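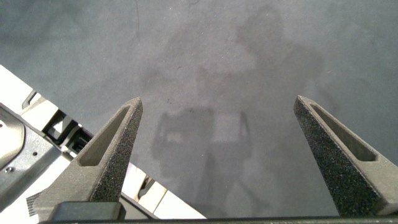 ## 9/12/23 – fingers on, wrist camera talking, shadow problem

Long evening at the bench in Wastville, so I'm writing this up before I forget which screw went where. The arm has its new gripper fingers (the Disine ones, dark gray, the version with the long triangular slot in the face) and the wrist camera is finally sending pictures to the laptop without dropping out every few minutes. That was the cable, by the way. It was always the cable. I swapped the short one for the longer one from the drawer under the drill press and left a loop of slack at the elbow, and I've had clean video ever since.

The grainy surface on the fingers feels great, a bit like fine sandpaper. I was all set to glue rubber pads on them and now I don't think I'll bother, at least until something slips. If you print another pair, please leave the outside faces alone and don't sand them! I know it's tempting.

### What I changed tonight

- Took the old fingers off and bagged them with their screws. They're in the Aris box, left side.
- Ran the jaws open and closed 100 times with nothing between them, just to seat everything. No clicking, no smell, motor barely warm.
- Reset the open limit. The old number let the jaws go wide enough to bump the stop, so I backed it off by 2 degrees.
- Turned camera auto exposure off. More on that below.

The closing speed is still the old one. It's slow and kind of sleepy, but I'd like to get a week out of these fingers before anybody speeds things up.

### The shadow

So here's my headache. With the arm over the gray floor, its shadow drops right between the fingers, big and soft, and the blob finder thinks it's a part. You can see why when you look at the view from the wrist: a round lump at the top like a head, then a boxy shape coming down with a paler gap in it. To a dumb threshold that's a perfectly good object. The arm went down and pinched at bare floor three times before I hit stop, and I laughed every time, but it's going to get old fast.

Things I tried, in order. Raising the threshold lost the shadow and also lost the dark parts, so that's out. Locking the exposure helped a lot, and I left it at 33 on the slider (whatever unit that is, the Yilma software doesn't say). Then I started throwing out any blob with a fuzzy edge, and that's the one I like. The shadow edge is so soft that it fails the check nearly every time, and real parts have edges you could cut yourself on. I still got one false grab out of the last batch, with the arm way down low where the shadow tightens up.

I'd love to try a ring light on the wrist next. I know we talked about that back in July and decided it was too heavy, but the new fingers may have bought us a little weight to spend. I haven't put them on the scale yet, so don't quote me.

### White housing

The white plastic housing is on the floor on the left side of the view, and the left finger crosses over it. I want to use it as the fixed landmark, mostly for the silver metal plate with the rounded outline. It's a nice target: smooth curve, white all around it, and a screw to aim at. The dark clips are less useful, too small and too easy to mix up with each other. First pass at finding the plate was decent from up high and hopeless from down low, where it slides too far over to the left. I may just have the arm look once from the top and remember.

Please don't kick the housing, lean on it, or tidy it away. If it has to move, write the new spot in here so I don't spend another evening blaming the math.

### Next time

1. Weigh the new fingers and then the old ones.
2. Tape the camera cable at the elbow properly. It's held with a twist tie right now and I don't love it.
3. Soft-edge check again with the arm low and one row of ceiling lights off.
4. Log a long run overnight. I'd like to see roughly 2,000 open and close cycles before we let it pick up anything that matters.
5. Buy more of the small screws. I dropped one under the cabinet and I'm not going after it.

Power strip is off, arm is parked, and the laptop is charging on the shelf. The config file is saved as the one ending in "newfingers", so load that and leave the old one where it is in case we have to go back.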